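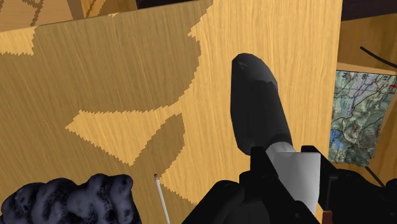
Servicio de Asistencia a Bibliotecas — Catálogo compartido Ponulska
Registro de incidencia: duplicación de avisos de devolución
Centro afectado: Biblioteca Municipal de Nornau
Persona solicitante: Bukola Ibrahim, Sección de Préstamo
Técnica asignada: Signe Tveit
Prioridad: alta
Estado: resuelta, en observación

Descripción inicial

La Sección de Préstamo comunica que, desde la actualización de noviembre, el módulo de notificaciones remite varias veces el mismo aviso de vencimiento. Algunas personas usuarias han recibido hasta 5 mensajes por un único ejemplar, y en determinados casos el aviso se refiere a obras ya devueltas. Se solicita la suspensión cautelar de los envíos y la identificación de la causa.

Se adjuntan al expediente el listado de envíos y tres reclamaciones presentadas en el mostrador.

09:10 — Primera revisión

Se confirma la incidencia. El listado contiene 1.215 avisos correspondientes a una sola noche, cifra muy superior a la habitual en el centro. Se detiene la cola de mensajería y se informa a la Sección de Préstamo de que los recordatorios deberán gestionarse por teléfono hasta nueva indicación. Las renovaciones en línea continúan operativas.

10:25 — Comprobación de la tarea programada

La tarea nocturna figura dada de alta dos veces: una con el nombre anterior y otra con el que introdujo la actualización. Ambas consultan la misma tabla de préstamos vencidos. Se desactiva la más antigua. La duplicidad explica una parte de los envíos, pero no los avisos relativos a ejemplares devueltos.

11:40 — Respuesta del centro

La Sra. Ibrahim indica que los ejemplares afectados se devolvieron en el buzón exterior de la calle Grimthorpe y no en el mostrador. Consulta asimismo si procede anular las sanciones generadas. Se le responde que no se modifique ningún registro de forma manual hasta que concluya la revisión.

12:55 — Buzón exterior

El lector del buzón, suministrado por Sæther, registra la devolución en un fichero intermedio que el catálogo importa cada hora. La importación se interrumpe en la línea 63 por un código de barras incompleto; las líneas posteriores quedan sin procesar y los préstamos permanecen abiertos. El fichero no genera alerta alguna, lo que ha retrasado la detección.

Se retira la línea defectuosa, se conserva copia en el expediente y se relanza la importación. Finaliza sin errores.

15:30 — Prueba de envío

Se reactiva la cola con un límite provisional de 100 mensajes por ejecución. Los avisos de prueba llegan una sola vez a cada dirección. Los ejemplares del buzón constan ya como devueltos, con la fecha de depósito correcta.

16:15 — Sanciones

Se autoriza al centro a anular las sanciones vinculadas a las devoluciones del buzón. La anulación deberá hacerse desde la ficha de cada persona usuaria, con el motivo «error de sistema», para que no compute en el historial.

Actuaciones pendientes

Solicitar a Sæther que el lector rechace los códigos incompletos en el momento del depósito.
Configurar una alerta cuando la importación horaria no llegue a término.
Retirar el límite provisional de mensajes tras el periodo de observación.
Remitir al centro un modelo de disculpa para las personas reclamantes.

La incidencia se mantendrá abierta durante el periodo de observación. Cualquier nuevo aviso duplicado deberá comunicarse en este mismo registro — no mediante la apertura de otro — e incluir el número de ejemplar y la hora de recepción.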